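Evunness to sponsor Poltov Bowl for three more seasons

Bookmaker's deal with amateur football cup covers travel grants, referee fees and a new women's competition

Evunness has signed a new three-season agreement as title sponsor of the Poltov Bowl, the knockout cup for amateur football clubs. The agreement starts in August, when the preliminary round is played, and replaces the one-year deal that ended with last season's final.

A total of 101 clubs have entered the men's competition for the coming season. The women's competition, which is being played for the first time, has its own draw and its own final. Both finals will be held on the same afternoon at Polleck Park, with the women's match kicking off at 1pm and the men's at 4.30pm.

Under the agreement, Evunness will pay the match fees of referees and assistant referees from the first round onwards. Clubs have met these costs themselves until now, with the home side paying on the day. Home clubs will still be responsible for pitch hire, first aid cover and refreshments for the visiting team.

Clubs drawn away from home can also apply for a travel grant. The grant is worth £421 per tie and is open to any club whose return journey is longer than 100 miles. Claims should be made on the form sent out with the draw and must reach the competition office within five working days of the match. Receipts for coach or minibus hire need to be attached. Clubs travelling by private car should list the drivers and the mileage for each.

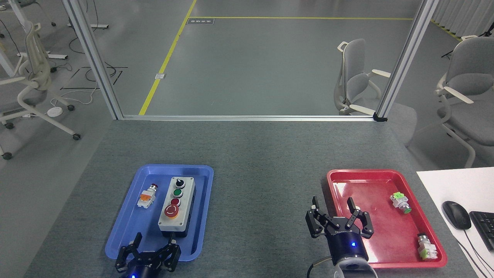
Control box with emergency stop button, in a blue tray.

Entry fees stay as they were last season. Clubs entering both a men's and a women's team pay one fee.

The format changes in two places. Replays have been dropped in every round, and ties that are level after 90 minutes will go straight to penalties. Extra time will be played in the finals only. Each club may name five substitutes on the team sheet and use all of them, in no more than three stoppages. Team sheets are to be handed to the referee 45 minutes before kick-off.

The draw for the first three rounds will be made together, as it was last season, so that clubs can arrange their league fixtures around possible cup dates. From the fourth round the draw will be made after each set of matches.

Evunness will not take bets on any match in the Poltov Bowl, and its name will not appear on shirts worn by players under 18. Players, managers and club officials remain bound by the competition's rule on betting, which bars them from placing a bet on football anywhere. A copy of the rule is included in the entry pack and has to be signed by the club secretary before a team can play.

The match ball for both competitions will again be supplied by Ďurica. Each club receives two balls on entry, and the home side is expected to provide both for the match.

A spokesperson for Evunness said: "We had a good first season with the Poltov Bowl and the clubs told us plainly where the money was needed. Referees and coaches came up again and again, so that is where most of it is going."

A spokesperson for the competition said: "Three seasons gives our clubs something they can plan with. We have wanted to run a women's cup for a long time and we are pleased with the entry for the first one."

Last season's men's final was watched by a crowd of 929, the largest in the competition's history. Tickets for this season's finals will go on sale once the semi-finals have been played. One ticket covers both matches, and under-16s will be admitted free with a paying adult.

ENDS

Notes to editors

The Poltov Bowl is open to amateur clubs with a home ground that has a railed pitch and separate changing rooms for match officials. Floodlights are not required before the quarter-finals.

Press passes for the finals can be requested from the competition office. Photographers will be asked to wear a numbered bib, handed out at the main gate at Polleck Park from 11.30am.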